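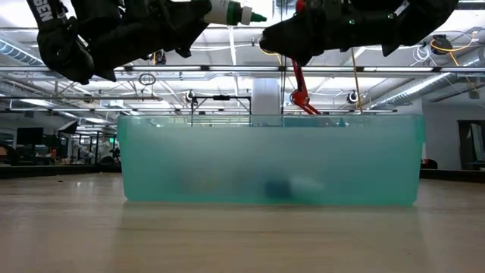 How often should the two-arm cell be re-zeroed? Once at the start of every shift, and again whenever a finger pad has been changed.

Welcome back, everyone, and do bring your Skerna binder — we'll be leaning on it all session.
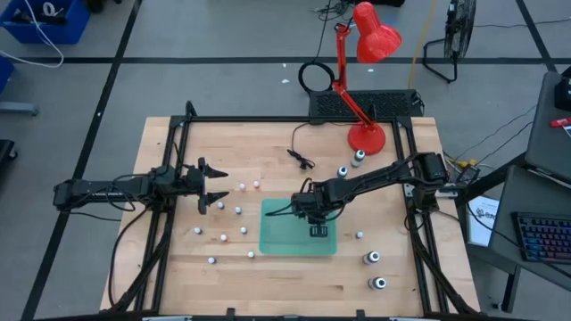
Homing comes first, and I'd like you to take your time over it. Bring each arm in slowly with the speed held at 54 percent, and look at where its cable goes as it moves. The right arm's cable lies across the green mat, so that is the one to follow with your eyes. Then check the finger pads, which we swap after 140 hours. 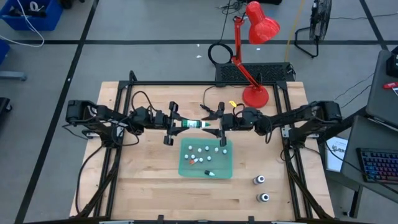 Steinarsdóttir wrote in to ask whether the pads could be cleaned and kept in service a while longer. They can, as long as the grip test still reads 62 or better in the Vivau log — below that, please fit new ones.
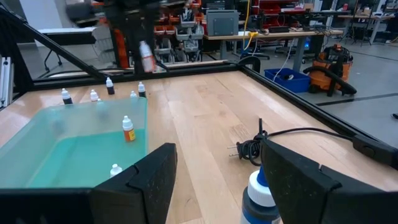 After the grip test, save the new zero under your own initials and run the slow cycle twice before you let the cell go up to full speed. If an arm stops partway, write down the joint number before you clear the fault. Part numbers for the pads are on page 492 of the binder.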